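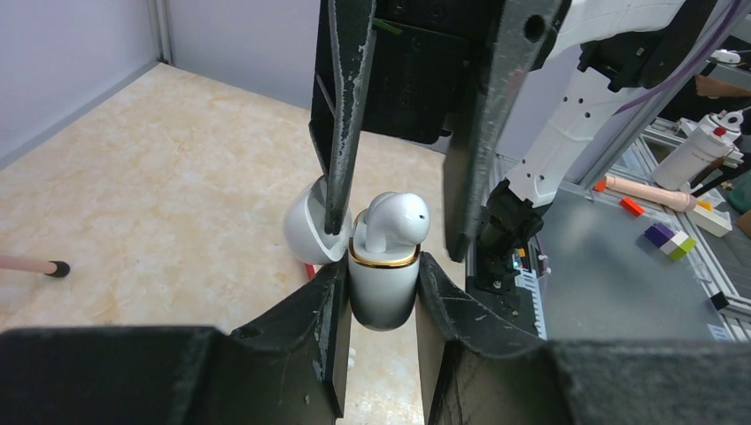
Stasico Small Things Club – Gallery

Hi and welcome to the October page! If you're new, we're the bunch at Stasico who get together over lunch to talk about the little stuff that lives in pockets, bags and desk drawers. The topic this time was earbuds, and wow, people had opinions. Our sign-up sheet had 55 names on it by the end of the first morning, which beats pens (a very good month) and completely flattens key rings.

First up in the gallery is the white charging case with the thin gold-colored rim. I love that rim. It's such a small touch, and it makes the whole thing look a bit like a fancy compact or a tiny perfume bottle. The lid is open and there's one glossy white bud in the opening, with its curved end tipped over and a little dark vent hole on the side. The tan and cream marble pattern on the tabletop suits it, too – if I were picking a background for white and gold, I'd go for something close to that.

I have a soft spot for a rounded case. My first one was square and it dug into my leg every time I sat down on the bus. Rounded ones slide right into a coat pocket (and right out again, as I found in the Flomora parking lot, on my hands and knees, at 6 in the morning). White does show everything, though. Mine picks up blue from my jeans and I've more or less given up on it.

A few things that came up at lunch, in no special order:

Cleaning the case. A dry cotton swab for the corners, a soft cloth for the outside. Somebody uses a wooden toothpick for the seam where the lid meets the body and swears it doesn't scratch. I tried it on an old case and it was fine, but go easy.

Cleaning the buds. Wipe them before they go back in, every time. I know, I know. I do it maybe half the time.

Lids. We had a long argument over whether you should open the lid with your thumb or two fingers. I'm a thumb person. I also snap it open and shut when I'm on the phone, and the people at the next desk have asked me very nicely to quit.

Losing one. So many stories! The best was the left bud that spent a whole winter inside a glove. The lost and found box by the Badawi entrance is worth a look if you're missing one, and please describe it when you ask, because "it's white" doesn't narrow things down much.

The gallery page had 292 visits last month, so thank you – I was expecting it to be just me and the person I share a desk with. Next month's topic is travel mugs. Bring yours to the Clidus room at noon, rinsed out please, and come early if you want a seat near the window.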